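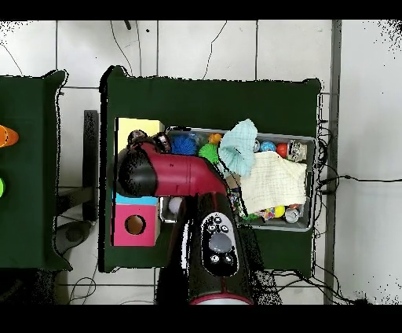 A Visit to the Zerero Returns Center in Lillow

I had been meaning to get out to Lillow ever since the open day was announced in October, and I'm so glad I finally did. It's a long drive for people like me who get lost (I did, twice), but there was coffee at the door and a very kind woman who found me a visitor badge and a pair of shoe covers, and after that I forgave the road signs everything.

Zerero handles returned toys for a number of stores and mail-order sellers. If your grandchild's birthday present goes back in the mail, it may well end up in this building, getting looked over, sorted and put back into a box. On a normal day 1,000 items come through, and in the weeks after the holidays it climbs to 3,000. Until last year every one of them was lifted out and sorted by hand, and the people who did it told us frankly what that does to your shoulders.

Now the first sort is going over to robot arms, a little at a time. The system is called Sutter, and the arms pick mixed toys out of trays and drop them into boxes. I had expected something fast and a bit frightening, like the car plants on television, and was surprised at how slowly they go. One of the sorters told me she used to find it maddening to watch, and now she hardly looks up. Soft things are still the hard part, she said. A ball is easy, but a piece of cloth lying over other toys can keep an arm busy for ages, and then she walks over and moves it herself.

What I really wanted to know was what had become of the jobs. There are 70 people on the floor, the same as before, though the work has shifted quite a lot. More of them are on checking and repairs now – testing, cleaning, hunting for missing pieces – and several have trained to look after the arms. Most of those I talked to liked the change. One man didn't. He missed standing at a table with five others and talking all morning, and he said that sitting at a screen by himself was a lonelier way to earn the same money. The manager was standing right there and, to her credit, she didn't argue with him. They have started rotating people every two hours, which he agreed had helped some.

We finished with soup in the lunchroom, which looks out toward the old mill at Brurkurgate, and I stayed far longer than I'd planned. The next open day is 8/12/25, and you need to sign up at the front desk. Wear flat shoes, and bring a sweater – the loading end of the building is chilly even in summer.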